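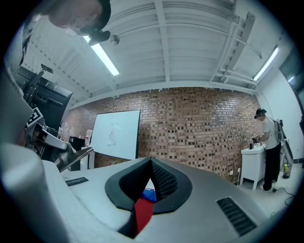 Dagmar Hrnčiar wrote back to our first notice to ask whether the world needs one more panel of strangers arguing over which night a band played best. Probably not, she said, and then she put her name down anyway.

We share the doubt. Every live tape collector has read that a certain show was the greatest ever, usually from someone who was there, was 19, and had a long drive home to improve it. The Hastbridge Listening Project wants to find out how much of that survives when the date, the venue and the reputation are taken off the label. We are looking for 40 listeners.

What you would listen to

Our archive holds 292 audience and soundboard recordings of Plolow, the jam band that worked the college and theater circuit out of Lindbridge for most of its life. From these we have cut 138 passages, all of them improvised stretches between the end of a verse and whatever came next. You will hear a share of them with no date and no set list. Some are famous among people who care. Some have never been traded at all, as far as we can tell.

You score each passage on a plain sheet and write a few lines on why. "Epic" and "magical" are not reasons. Tell us what the bass player did.

Who should apply

People who listen to long live recordings and can sit through a bad one. You don't need to play an instrument. You don't need to like Plolow, and a few people who can't stand them would be welcome.

Please don't apply if you were a member of the band or crew, or if you can name the date of a Plolow tape from the crowd noise. We have met people who say they can do this. We doubt most of them, but we would still be stuck arguing about it.

What it involves

Two sessions in our listening room in Hastbridge, about three hours each, plus one batch to do at home on your own headphones. Home listening is the weak part of the plan and we know it. Norbert Bartoš, who runs the sessions, will ask you to sign a note saying you didn't look anything up.

There is a payment of $646 on completion of both sessions and the home batch. No part payments. Parking is free behind the building - the front lot belongs to the bank and they do tow.

What we will not promise

A ranking. If the scores come out as mush, we will publish the mush. We won't put your name on a quote without asking, and we won't send you copies of the recordings, so please stop asking for the theater tapes.

How to apply

Send a page or less to Ecaterina Stoica at the project office, Fernandes Building, Hastbridge. Tell us one live recording you think is overrated and where in it you began to lose interest. Skip the list of shows you have attended. Applications close at the end of August 2023, and we will answer everyone, including the people we turn down.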